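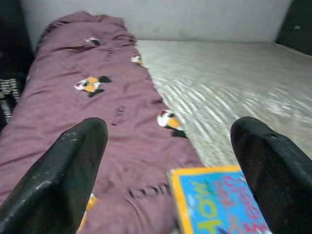
Home About Archive Contact

Posted in November by the site author

Changes to household waste collection in Zanedley

Residents of Zanedley will be aware that the collection of textiles from the kerbside has ended. The service was withdrawn at the close of the summer, and the notice delivered to each address left several matters unclear. I have since written to the contractor, Aresum, and set out its answers for the benefit of readers who raised the subject under my previous post.

Clothing, bedding and curtains may still be taken to the recycling centre on Forsyth Road. The textile bank stands beside the glass containers and accepts items in tied bags only. Duvets and pillows are excluded and must go to general waste. Blankets are accepted provided that they are clean and dry. Shoes should be tied together in pairs.

The centre closes at 4 p.m. during the winter months. Vans require a permit, which is issued free of charge and allows 16 visits in a year. Applications are made by post or at the library desk, and mine took 2 weeks to arrive.

Those without a car are less well served. The 628 bus stops at the foot of Forsyth Road, but the walk from there is uphill and has no pavement for part of its length. I have asked whether a second bank could be placed in the car park at Prinda, where there is ample space and a regular bus. Aresum replied that the request had been passed to the council. I await a further response and will publish it when received.

16 comments Share Print

Older post Newer post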